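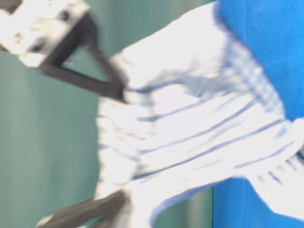
**Category: Towels and Table Linen**

## Kitchen towel service: frequently asked questions

The following answers apply to all households and shared kitchens enrolled in the Skelindale Linen Service. Residents of the Onham building should also read the separate notice posted beside their collection hatch, as hours there differ.

### Which towels are covered by the service?

The service covers the white towels with thin blue stripes issued to each kitchen on enrollment. Personal towels, aprons, and oven mitts are not covered and will be returned unwashed if they are found in a collection bag. Plain white towels issued under the earlier arrangement may be kept and used, but they are no longer replaced.

### How many towels does each kitchen receive?

Each shared kitchen receives 20 towels. A single household receives 5. Additional towels may be requested for an event of limited length, such as a building dinner, by writing to the linen office at least one week ahead. Additional towels are recorded against the name of the person who requested them.

### Must a new towel be washed before it is used?

Yes. New cotton towels carry a finish from the mill that keeps them from taking up water well. Wash each new towel once in warm water, without fabric softener, before drying dishes with it. A second wash may be needed before the towel reaches its full absorbency. Towels issued as replacements have already been through the laundry and may be used at once.

### What are the washing instructions?

Towels sent through the collection are washed at the Kutlow laundry and need no preparation, apart from shaking out crumbs. Residents who prefer to wash their own should observe the following:

- Wash in warm or hot water with other white or light items.
- Use the amount of detergent stated on the package for the size of load.
- Do not use fabric softener or dryer sheets.
- Do not use chlorine bleach on the striped towels. The blue lines will fade unevenly.
- Tumble dry on medium, or hang in a place with moving air.

### May a towel be left crumpled on the counter?

A towel may be set down during ordinary kitchen work. 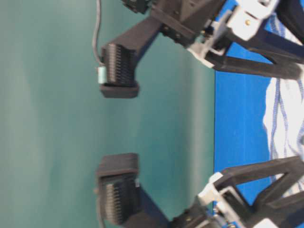

*Striped towel, crumpled, on a blue tabletop.*

At the end of the evening it should be hung on the rail or placed in the collection bag. A damp towel left in a heap dries slowly and takes on an odor that one wash does not always remove. Where an odor has set in, soak the towel in hot water with half a cup of baking soda for an hour, then wash it as usual.

### How should towels be folded for the drawer?

Clean towels are returned folded in thirds along their length and then in half twice. This fold fits the standard kitchen drawer – two stacks side by side – and residents are asked to keep to it in shared kitchens. To fold a towel:

1. Shake the towel out and lay it flat on a clean, dry table.
2. Smooth the surface with the hand, working outward from the center. Straight stripes are a good guide to whether the cloth is lying square.
3. Bring one long side in by a third, then bring the other over it.
4. Fold the strip in half, end to end, and then in half again.
5. Place it in the drawer with the closed fold facing the front.

Ironing is not required. Residents who wish to iron their towels for a table setting should do so while the cloth is slightly damp.

### Are the same towels to be used for dishes, hands, and spills?

The striped towels are intended for dishes and glassware. They may be used for drying clean hands. Floor spills, raw meat juices, and stovetop grease should be wiped up with paper or with the cleaning cloths kept under the sink. A striped towel that has touched raw meat juices should go directly into the collection bag and should not be returned to the rail.

### How often should a towel be changed?

In a shared kitchen, daily. In a single household, every second day is sufficient unless the towel is visibly soiled or remains damp.

### What can be done about stains?

Most food stains come out if they are rinsed in cold water promptly. Tomato, coffee, and tea stains may be rubbed with a little dish soap and left for fifteen minutes before washing. Turmeric is rarely removed in full. A stained towel that is otherwise sound remains in service, and residents are asked not to discard it.

### When is a towel considered worn out?

A towel is withdrawn when it has a hole, a torn hem, or cloth so thin that it no longer dries a plate. The linen office reviews the stock every July. At the last review 1,034 towels were inspected and 213 were withdrawn – most of them for damaged hems. Withdrawn towels are cut into cleaning cloths and sent back to the shared kitchens.

### Is there a charge for lost or damaged towels?

Ordinary wear is not charged. Towels missing from a shared kitchen are billed to the kitchen account at the replacement cost on the current rate sheet. Scorch marks and cuts are treated as damage, although the first such towel in a calendar year is replaced without charge.

### Where are used towels collected?

Collection bags may be left at the hatch until 9:00 a.m. on the posted collection day. Clean towels are available from 4:00 p.m. on the following day. Bags brought after the morning cutoff are held for the next collection. Please tie the bag and check that the kitchen number is on the tag.

Residents of Spahić House have no hatch and should use the locked bin inside the rear entrance.

### Who should be contacted with other questions?

Written questions may be addressed to Stavros Ristić, Linen Office, Skelindale, or left in the office mailbox. Please include the kitchen number. Replies are normally sent within 5 working days.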